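Flevdale mill open day — notes before I forget it all

2018-10-17

Wrote most of this on the bus home and the rest at the kitchen table, so excuse the order. Or lack of it.

Went to the fall open day at the Flevdale textile works. First time they have let the public past the shop in two years. Free, but you had to sign up ahead and there were only so many spots per group. I got the early one. Mistake, as parking doesn't open until after the first group starts?? Left the car by the church and walked up. Hill is steeper than the map lets on.

Check in was at the old gatehouse. Name badge, earplugs, a sheet of rules. No sandals, no scarves, tie your hair back. A woman in front of me had to leave a very nice long scarf in a locker and wasn't happy about it.

First stop the yarn store. Cones floor to ceiling, sorted by color and then by lot, and the lots matter more than I knew. Two cones of the "same" navy from different lots will show up as a stripe in the finished cloth. Guide held two side by side and asked who could see a difference. Half of us said yes. I think half of us were lying.

Then the knitting hall, which was the thing I came for. Circular machines, big ones, the kind that knit a tube and drop it down into a roll underneath. LOUD. The earplugs help but you feel it in your teeth. Couldn't hear the guide at all in there, just watched. The older machines are Bratettis and the staff plainly love them, one guy patted his as he went by. Needle count on the one nearest the rail was about 3000. When one needle goes bad you get a line all the way down the cloth, and somebody has to find that needle. I asked how long that takes and got a laugh for an answer.

Lint everywhere, in a thin gray fuzz. They blow down the machines every shift and it comes right back.

Next the dye house but only from behind glass. Too hot and too wet for visitors. Steam, big closed vats, a man in rubber boots up to the knee. The smell gets through the glass anyway — sort of vinegar, sort of wet dog. I would of liked longer here. We got maybe five minutes and the next group was already stacked up behind us.

They do try colors small before they do them big. A lab dip is a scrap of cloth dyed in a little pot, then it goes in a light box and gets looked at under store light, daylight, and a yellow bulb like you'd have at home. A blue that is perfect under one can go purple under another. The wall of old dips had 171 blues on it, each with a number and no names. Someone asked what the most popular one was. Navy. It's always navy.

After that the cloth has to rest. I did not know this! Knit comes off the roll stretched, and if you cut it right away your t-shirt is a size smaller by morning. So it gets laid out flat and left alone. Overnight if they can, longer for the stretchy stuff. The guide called it relaxing and a kid in our group thought this was the funniest thing he'd ever heard.
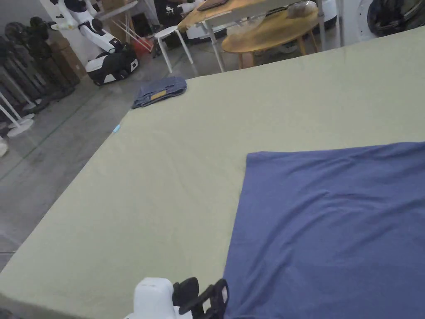 Blue knit laid out flat on the green.

You can try this at home, was the message. Bought jersey by the yard? Wash it, dry it, lay it flat, go away. Don't let it hang off the end of the table, the weight pulls it out of shape. I have been doing this wrong for years. Every one of my pajama pants twists at the left leg and now I know why.

More on the twist, as I asked and got a real answer. Jersey knitted in the round has a natural lean to it, the rows climb a little as the tube goes around. If you cut by following the edge and not the ribs, the side seam walks around to the front of your leg. You have to find one rib and follow it with your eye the whole way. Put a pin in it every so often. Boring, works, she said.

Coffee break. Tent in the yard. Coffee was weak, the plum cake was very good and gone by the time the second group came out. Sorry second group.

Some stalls in the yard too. Slanina had a table of sewing threads and were giving out sample cards, I took one and then went back and took another for my sister. Gistometti was showing scissors and rotary cutters, nice ones, priced for people who are not me. Tried the shears on a scrap of denim and they went through it like paper. Did look at the price tag twice.

Also a mending table. Bring something with a hole in it and they show you how to fix it yourself. This was packed the entire time and I'd say it was the best thing there after the knitting hall. Mostly jeans. Mostly knees, and then the place on the inner thigh that everyone is shy about. They weren't shy about it at all. Patch goes on the inside, bigger than you think, stitch back and forth past the hole into the good cloth. If you only stitch up to the edge of the hole it tears again right beside your nice new stitching. 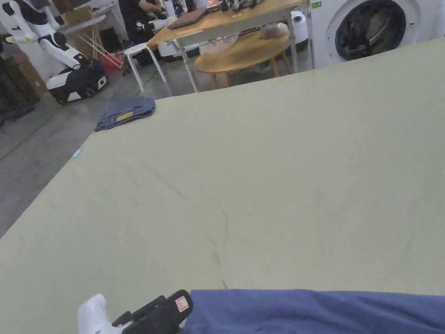
I had brought a sweater with a moth hole at the cuff. Learned to darn it, badly. The trick is not to pull. My darn looks like a small waffle, and I'm told it will settle in the wash. We will see.

Back inside for the finishing room. Pressing, folding, checking. The checking is done by eye on a slanted lit table, cloth rolling past from top to bottom, a person staring at it. They stick a little thread marker on the edge for every flaw so the cutters know to look out. Checkers swap off often as your eyes go funny. I stared at it for one minute and started seeing flaws that weren't there.

Last was the history room, one floor up, no elevator (they should say so on the sign up page, a couple with a stroller had to take turns). Pattern books, old pay slips, photos of the yard under snow. A bathing suit knitted in wool, which must have weighed as much as a dog once it was wet. The mill was nearly closed in 2000 and there is a whole case about that, letters and newspaper cuttings and a banner. I didn't have time to read it all. Wish I'd gone up there first while it was empty.

Then the shop. Remnants by weight, thrown in bins, everybody elbow deep. I came out with a gray rib, a dark green sweatshirt fleece, and a piece of stripe that I have no plan for. Cash or card both ok. Bring your own bag, theirs are paper and it was raining by then. Mine gave out halfway down the hill.

Quick stuff if you're thinking of going:

Next one is in November, sign up opens on the mill's own page. Goes fast.

Take the second group. Parking is open by then and the dye house is less rushed, so I heard in the line.

Wear layers. Yard is cold, knitting hall is not.

Bring something to mend. Wash it first please.

Bathrooms are in the gatehouse only. There are none inside so go before.

Kids are fine but the knitting hall scared a couple of the little ones. They have ear muffs in kid sizes, you have to ask.

No lunch on site, just cake. The bakery at the foot of the hill does soup until it runs out, and it had run out.

I'll put up the darning steps seperately when I've done one that I'm not ashamed of. The gray rib is already washed and lying flat on the dining table, so we're eating on the couch tonight.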